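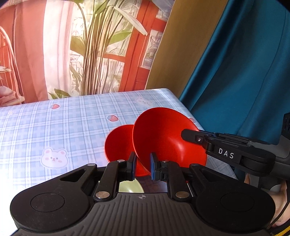 Open day at the Trosbridge pottery works

I'd been meaning to get to the Staniforth open day for years, and this September I finally made it, with Gemma Tindall in the passenger seat and a thermos between us. What a day! If you have any interest in bowls, mugs, glaze or just very old brick buildings, put it on your list for next time.

The works sits down by the river at the bottom end of Trosbridge, past the bakery and over the little bridge. Parking was in the paddock next door and cost a gold coin. Gates opened at 11, and by the time we'd found our gumboots (the paddock was soggy) there was already a decent queue for the first tour.

Our guide was Joanne Oakley, who started in the glaze room straight out of school and now looks after the firing schedule. She has a big voice, and she needs it, because the first stop is the clay shed and the mixer was running. The clay arrives dry in bags, gets blended with water in a great tub, then goes through a press that squeezes it into fat grey discs. They let the kids have a poke at one. I had a poke too. It's cold and much firmer than I expected, a bit like cheese straight from the fridge.

Next came the throwing room, my favourite. Most of the everyday range is shaped on a machine with a spinning mould, but the big serving bowls are still thrown by hand, and we got to watch Hoi-yan Kwan make one from start to finish. She talks the whole time she's working, all about her garden mostly, while this lump of clay opens up under her thumbs and the wall just climbs. Gemma asked how she knows when to stop. "When it looks a bit too big," she said, as everything shrinks in the kiln and you have to allow for it. She then sliced the bowl off the wheel with a wire and cut it clean in half so we could see how even the wall was. There was an actual gasp from the back of the group!

After that we went up a narrow set of stairs (mind your head, I didn't) to the drying loft. Racks and racks of pots, all waiting, and beautifully warm because the heat from the kilns rises through the floor. I could have stayed up there all afternoon. Joanne told us pots sit there for 8 days if they're small and longer for the platters, and that somebody comes up every morning to turn them so they don't warp.

The glaze room is where the colour happens, though you wouldn't pick it. Raw glaze looks nothing like the finished thing. The one that fires to a deep green goes on a dusty pink, and the blue is the colour of weak tea. Red is the fussy one, apparently. Yvonne Bickerstaff, who mixes the colours, keeps a wall of test tiles going back to before she started, each with a scribbled note on the back, and she was happy to take them down and let us read them. One just said "NO" in capitals.

The big kiln is called Werkitz after whoever built it, and the staff talk about it like a grumpy uncle. It holds 800 pieces when it's packed properly. A firing takes 24 hours, followed by a long wait while it cools, and opening the door too soon is the great crime of the place. It had been emptied for our visit, so we could step right inside and look up at the brick arch, all glossy and dripping from years of vapour. Bring a torch if you go.

Lunch was in the old packing hall. Pumpkin soup, cheese scones and a lemon slice that I'd drive back for on its own. We shared a table with Yvonne Whiteley, up from Prummont with her sister, who had come for the seconds sale and had a proper system: flat shoes, two sturdy bags, and straight to the bottom shelves where people don't bother bending down. We copied her and it worked a treat. I came home with a casserole dish with a tiny pinhole in the lid, and Gemma got four soup bowls that don't quite match, which suits her kitchen perfectly.

A few practical bits. The tour has stairs in two places, but there's a ground floor version if you ask at the gate. Dogs are fine in the yard but have to stay out of the buildings. The seconds sale takes cards, the scone table is cash only. There's a have-a-go wheel for children near the exit, and they do let grown-ups on if it's quiet. My own effort collapsed twice and came out as a sort of ashtray. They'll fire it and post it to me, and I'm putting it on the windowsill.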